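4.2 Start-of-Episode Rules for Hand-Held Gripper Recording 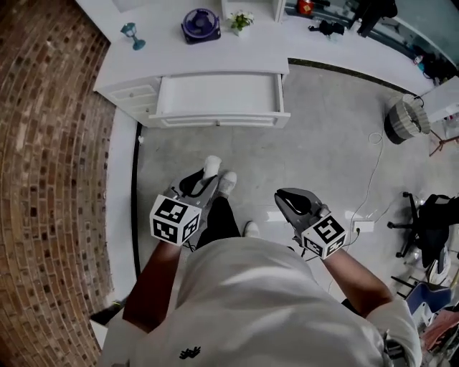

Plorstead, Sep 14, 2020

Figure 3. Operator's view with both hand-held grippers raised in front of the torso. A white cube with square marker patterns is mounted on each device.

The Rilura protocol asks every operator to begin from the same pose. Both grippers are held in front of the body, one in each hand, and the operator looks down until both marker cubes are in view (Figure 3). The pose is held for 2 seconds before the task begins. An episode in which either cube is hidden by a sleeve or a hand during this period is rejected and recorded again.

We adopted the rule in April, after a review of 244 episodes from the Calloway and Britley sites. Of these, 225 had a usable start pose. The remaining 19 had to be aligned by hand. Most of the failures came from operators who picked up the second gripper after recording had begun.

Three further rules apply to the room. Cables in the walking area must be noted on the session sheet, along with their position relative to the work surface. In Figure 3 a thin white cable crosses the floor to a power strip near the right gripper, and a layout of this kind is entered as a trip hazard. Drawers and doors that belong to the task must be in their stated start position. The center drawer of the white cabinet in Figure 3 is fully open, so the sheet for that layout must read "open" for the drawer. Chairs and baskets may stay in the room, but they are not to be moved between episodes of one session.

Clothing is not restricted beyond the sleeve rule. Footwear is left to the site. We considered a fixed floor mark for the feet and dropped it, as operators looked for the mark and let the grippers drift out of the start pose. In the 94 episodes recorded with a floor mark, alignment error was no lower than in those without one.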